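Forums > Home & Living > Soft Furnishings > Cushions on a leather sofa, where do they go?

New Posts | Search | Members | Rules | Log In

Cushions on a leather sofa, where do they go?
1,363 views | 2 shares

marblefloor
We have a green leather sofa in a room with a marble floor, and everything slides. My sister-in-law says the Poleck grip pads fix this. I have my doubts about anything that costs more than the cushion it goes under. At the moment the cushions get piled on the kid's chair every time somebody wants to lie down, mint one on top, red one with the white trim under it.

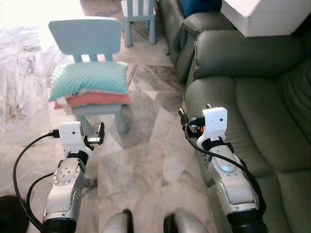 So before I spend money, has anyone used those pads for longer than a month? The reviews all sound like they were written on day one.

tuftedbutton
Had them. They hold until the first hot afternoon, then you peel them off the leather and wonder what that shine is. Never again.

oldcouch52
Disagree. Mine have been on a Cernetti two-seater since May and there's no mark. Did you wipe the leather first?

tuftedbutton
Yes, I wiped it. "Did you wipe it" is what the company asked me too.

hallway_rug
Skip the pads and change the cushion covers. Smooth covers slide on leather, fuzzy ones slide less. I don't buy that it's any more complicated than that.

marblefloor
The mint one is fuzzy and I still find it on the floor. It's fleece, short pile, and it bunches up as soon as you get hold of it.

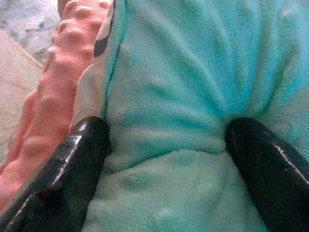 It's also the only one anybody in this house wants to lean on, so getting rid of it won't go over well. The red one I could live without.

hallway_rug
Then the filling is too light. A cheap insert has nothing to it, so it goes wherever you push it. Put a heavier one in.

oldcouch52
A heavier insert makes it slide faster once it gets going. I tried a Yaman one and went back to the old filling inside a week.

hallway_rug
One brand, one week. Not much of a test.

kettleon
Who is paying 165 for a set of inserts anyway? That's what Tritiser wanted at the store near me. Put a folded towel under the seat cushions so they tip back a little. Costs nothing and you can undo it.

tuftedbutton
The towel trick works for some sofas. If your seat is already deep you'll be sitting in a hole.

marblefloor
Ours is pretty deep, but I'll try the towel because it's free. Not convinced by the pads, and the shine story settles it for me. What about washing the fleece, does that make it any grippier or does it just go flat?

kettleon
Flat. Wash it cold and keep it out of the dryer.

Reply | Share | Report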